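## 4. Entorno simulado y protocolo de las prácticas

### 4.1. Contexto del curso

El trabajo que se presenta en esta sección se desarrolló dentro de la asignatura optativa Manipulación Bimanual, impartida por Hiwot Kumsa y Wubit Hadgu en el último año del grado. Los estudiantes llegan a ella con formación previa en cinemática directa e inversa, pero sin experiencia en el control coordinado de dos brazos. La asignatura se apoya por completo en simulación durante la primera mitad del cuatrimestre. El paso al robot físico queda condicionado a la entrega de la memoria intermedia, que en la edición analizada se fijó para el mes de abril.

El entorno de simulación, denominado Tilik, fue desarrollado por Desta Tufa como proyecto de fin de grado en la edición anterior y ampliado después por Lemlem Araya, que incorporó el generador de habitaciones y el módulo de registro. Tilik ofrece un robot de dos brazos con pinzas de dos dedos, un conjunto de interiores domésticos y una interfaz de teleoperación que cada grupo puede sustituir por su propio controlador. La capa de planificación, Flodier, se distribuye por separado y admite restricciones de trayectoria expresadas en el espacio articular o en el cartesiano.

### 4.2. Generación de las habitaciones

Las habitaciones se construyen a partir de plantillas con muros, suelo, una abertura exterior y mobiliario de dimensiones variables. Para esta edición se generaron 102 variantes a partir de 16 plantillas. La posición de los muebles se muestrea con una restricción de no intersección, sin exigir holgura mínima respecto a las paredes. La decisión fue deliberada: en versiones previas la holgura garantizada permitía resolver casi todas las aproximaciones con una trayectoria lateral única, y los controladores entregados apenas hacían uso del segundo brazo.

Las texturas se asignan de forma independiente de la geometría. Un muro alicatado puede encontrarse en esquina con otro de acabado distinto, y los muebles oscuros pueden situarse junto a superficies de tono próximo. Esta combinación dificulta la segmentación por color, método al que recurrieron varios grupos en la primera entrega y que abandonaron en la segunda.

### 4.3. Punto de vista y configuración inicial

La cámara virtual está solidaria al cuerpo del robot. Su orientación no se corrige respecto a la vertical de la habitación, de modo que los grupos reciben la imagen con la inclinación que resulte de la postura. Parte de la carcasa ocupa la zona inferior del campo visual, y los antebrazos pueden quedar ocultos tras ella. El controlador debe estimar su posición a partir de los codificadores articulares.

La Figura 1 corresponde a la tarea de aproximación a un mueble en esquina, con las pinzas de ambos brazos elevadas a uno y otro lado del armario. 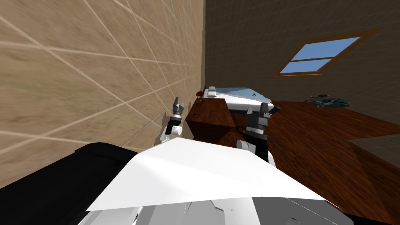 **Figura 1.** Vista desde el robot en una habitación simulada. Armario de madera oscura próximo a la unión de dos muros; ambas pinzas abiertas por delante del cuerpo.

La dificultad de esta configuración reside en la asimetría del espacio libre. El brazo izquierdo trabaja junto a la pared alicatada, lo que restringe la orientación de la muñeca y reduce el conjunto de soluciones admisibles de la cinemática inversa. El brazo derecho dispone de más recorrido, pero debe respetar el volumen del mueble blanco y azul claro situado tras el armario. Un planificador que trate ambos brazos como problemas independientes puede obtener dos trayectorias válidas por separado cuya ejecución simultánea desplace el torso fuera de la región de equilibrio prevista. Flodier advierte de esta condición, aunque no la corrige.

El objeto rojo pequeño visible junto a la pared y el grupo de elementos de color verde azulado apoyado en el suelo se tratan como obstáculos de geometría irregular. Tilik los representa mediante envolventes convexas en el motor de colisiones. Hawi Negussie observó en su memoria que la envolvente sobreestima el volumen ocupado por los objetos de contorno abierto y propuso una descomposición en partes, que se ha incorporado a la rama de desarrollo pero no se utilizó en los resultados de la Sección 5.

### 4.4. Tareas y registro

Cada grupo ejecutó tres tareas: aproximación bimanual, contacto simultáneo con las caras laterales de un mueble y desplazamiento corto de este sobre el suelo. Un intento se considera nulo si cualquiera de los eslabones penetra en un muro más allá de la tolerancia del motor de colisiones. El contacto leve con el mobiliario no invalida el intento, pero penaliza la puntuación.

El límite por intento se estableció en 300 segundos de tiempo simulado. Transcurrido este plazo, el módulo de registro cierra el episodio y almacena posiciones articulares, fuerzas de contacto en los dedos y la secuencia de órdenes enviadas. En total se conservaron 1101 episodios, incluidos los nulos. Los episodios interrumpidos por fallos del propio simulador se descartaron antes del análisis.

La evaluación combinó la puntuación automática con una revisión de las memorias. En esta última se pidió a los estudiantes que justificaran la asignación de funciones a cada brazo. La pregunta resultó más informativa que la puntuación: algunos grupos con tasas de éxito elevadas fijaban el brazo derecho como dominante en todas las habitaciones, mientras que otros, con resultados numéricos inferiores, lo elegían en función de la distancia a la pared más próxima.

### 4.5. Limitaciones del montaje

El modelo de fricción entre el mueble y el suelo es de Coulomb con coeficiente uniforme. No contempla cambios de revestimiento dentro de una misma habitación, aunque la textura visible sí pueda variar. Tampoco se modela la flexibilidad de los cables externos de los brazos: aparecen en la representación gráfica, pero carecen de masa y no intervienen en la detección de colisiones. En el laboratorio Woldegiorgis, donde se realiza la segunda mitad del curso, el rozamiento de estos cables contra la muñeca obligó a reducir el rango de giro permitido en dos articulaciones — restricción que ningún controlador desarrollado en Tilik había tenido en cuenta.

La iluminación, por último, es fija en cada plantilla. El conjunto complementario Vurnine, con variación de la luz exterior a través de las ventanas, se encontraba en preparación al cierre de la edición y no forma parte de los datos aquí analizados.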